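How to prepare a kitchen station for gripper recording: guide for home workers at Cludden

This guide is for colleagues who move from the packing hall to the recording team. In the hall the robot arms from Floditz took over most of the tray work, and many of us now spend the shift teaching them new tasks. You hold the gripper in your hand, you do a normal kitchen job with it, and the recording is used later for training the arm. The work is lighter for the back but it asks more from the wrist and from the attention. I changed in June last year and I write down the things which I had to learn slowly.

What you need

One gripper, charged. One task card from the Flukbridge list. The bowls or dishes named on the card. A dry cloth.

Step 1. Read the whole task card

The card tells the start position, the end position and how many times you repeat. The bowl card has 28 repeats. Do not start from memory, even if you did the same card yesterday. The cards are changed often and the number in the corner is the only sign of it.

Step 2. Check the gripper

Close and open the fingers 8 times with slow movement. Look at the blue pads. If a pad is lifting at one corner, stop and ask for a new one. Do not glue it yourself. Wipe the pads with the dry cloth, never with a wet one.

Step 3. Prepare the counter

Leave the kitchen as people really keep it. In the first weeks I cleared everything away before each session, and my recordings were sent back. The arm will have to work beside bottles and jars, so they should stay. Only make enough free place for the bowls and for your hand. On the bowl card two steel bowls go side by side in the middle of the counter, with the bottles left at one side.
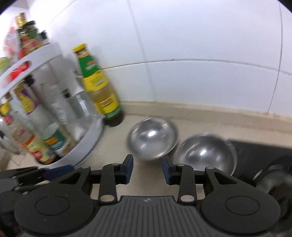 Step 4. Make the movement

Come to the bowl from the front with the fingers open. Close on the rim, wait one breath, lift, move, put down, open. Keep the same speed in each part. If you are used to the packing hall you will be too quick, I was also. A drop is not a problem: finish the repeat, mark it on the card as a drop and continue. The team needs the drops too.

Keep your free hand away from the bowls. If you must correct something by hand, end the repeat first.

Step 5. Rest

After 27 minutes put the gripper down and rest the hand. This was agreed with the shift leads on 1st June, and it counts as paid time. In the hall the belt decided when we stop. Now you decide it yourself, and it is easy to forget. I use the timer of the oven.

Step 6. Send the session

Write the card number and the drops into the Ong form and send it before you leave the station. Sessions without a form are not used and you will have to repeat them.

If something goes wrong

The fingers close only half way: switch off, wait, switch on, repeat step 2.

The bowl slides from the pads: wipe the pads and grip the rim a little deeper.

The wrist hurts: stop for this day and tell your shift lead. You will get checking work, where you watch the recordings of others and mark the good repeats. It is the same pay grade.

Questions about moving from the hall to the recording team go to room 71.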